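Skilton Adult Learning
Food and Household Chemistry, evening course
Handout 4: Thick liquids and why some of them will not pour

Please read this before the session. The practical sheet is separate.

1. What viscosity means

Viscosity is a liquid's resistance to flowing. Water has a low viscosity and honey a high one. For simple liquids the value depends on temperature but not on how hard you push or stir. These are called Newtonian liquids. Water, cooking oil and plain sugar syrup all behave this way, or near enough for our purposes.

Warm a Newtonian liquid and it gets thinner. Syrup from a cold cupboard is slow to leave the spoon, and the same syrup stood in warm water runs freely.

2. Liquids that change when you push them

Many foods do not follow the simple rule. Tomato ketchup, mayonnaise and mustard get thinner when they are shaken, squeezed or stirred. The term is shear thinning. Custard powder or cornflour mixed with a little cold water does the opposite and stiffens when struck. That is shear thickening.

Ketchup also has a yield stress. Below a certain push it does not flow at all and behaves like a soft solid. Above that push it moves, and often moves quickly -- hence the large helping that arrives after several taps on a glass bottle.

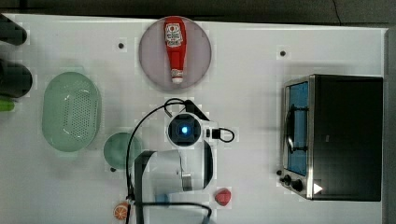 The cause is in the make-up of the sauce. Ketchup is mostly water, with very small pieces of tomato and long pectin molecules spread through it. At rest these catch on one another and form a weak network. Squeezing breaks the network and lines the pieces up, so they slide past each other more easily. When the push stops the network forms again.

Some makers add xanthan gum for the same effect. A very small amount is enough, and it keeps the watery part from separating.

3. Measuring it at home

A proper viscometer is expensive. For the practical we use a sloping board and a ruler. Put 10 ml of each sample at the top line, start the timer and note how far it has run after 50 seconds. Wipe the board between samples. Do each one twice, and a third time if the first two results disagree badly.

Remember that the board gives you only a gentle push. A sauce that stays put on it may still squeeze out of a bottle without trouble.

4. For next time

Read the section on emulsions in the course book, starting on page 326. Bring a clean jar with a lid that seals, 400 ml or larger.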